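Roy (sorting cell)

Roy is the automated sorting cell at the Gardale returns center, a watch refurbishing workplace in Erkside run by the mail-order firm Fukance. It picks up returned wristwatches one at a time, shows them to a scanner and sets them in trays for the repair benches. The name is not an acronym. Several have been proposed by management, all of them after the fact.

Background

Gardale receives watches that customers have sent back because they stopped, because they scratched, or because the customer had a wrist of a different size than expected. Until Roy arrived, the unpacking and sorting was done by hand at a long table known as the shore, where things washed up. The center employed 31 people at the time, most of whom had worked the shore at some point and few of whom asked to go back.

Fukance announced the project in June under the heading "Freeing Our People for Higher-Value Tasks." A copy was pinned up in the break room, where the word "Freeing" was underlined in pen by a person or persons unknown.

Operation

The cell has 2 arms, each with a two-finger gripper, and handles 430 watches on a normal shift. Boxes are still opened by hand. So are the padded envelopes, the shoeboxes, and the one style of gift tin that management regards as a solved problem and the staff do not.

Metal bracelets gave little trouble in testing. Closed straps did. A watch with its strap fastened seldom lies flat on its back as it does in catalogs; it rolls onto its side and rests there as a loop, with the case at an angle. The gripper can take it by the case, by the strap or by the clasp, and early versions of the software showed a strong preference for whichever was worst. Much of the correction was done in simulation, where a watch can be dropped any number of times without paperwork.

Effects on staff

No jobs were cut in the first year, a fact Fukance mentions often. The jobs themselves changed more than the press material suggests. Sorting had been dull, but it was dull in company, and the shore was where news traveled. Sorters moved to inspection, where each person has a lamp, a loupe and a partition. Wrist and shoulder complaints went down. Complaints about eyesight went up, and so did complaints about partitions.

A new post, cell attendant, was created to clear jams and refill trays. The first attendant, Thảo Hoàng, had sorted by hand for years and was given a half-day course, most of it on where not to stand. She kept a notebook of failed picks, grouped by strap type, that the software team later asked to borrow. The post was moved up a pay grade on Fri 21 August, after the notebook had been borrowed for the second time.

Shift lead Sang Ninh argued for a slower setting during the last hour, when the benches were full and Roy went on delivering watches with what he called "no social awareness." The setting was added. It is labeled Economy Mode on the screen and Sang on the masking tape beneath it.

Pace has remained the main point of dispute. Under the old arrangement a sorter who fell behind could be helped by a neighbor. Inspectors now receive work at the speed of the cell, and their output is logged against it — a comparison the company describes as informational. Staff asked for the log to be shown only as a team total, and this was agreed for inspection but not for repair.

Simulation work

New strap types are tried in a rendered version of the cell before they reach the floor. Attendants take part in these sessions on paid time, watching the gripper's approach and marking the grips they would not have chosen.
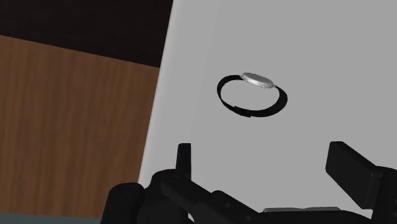 Their marks are reviewed by the software team, which accepts most of them and renames the rest "edge cases." The gift tin has not yet been modeled.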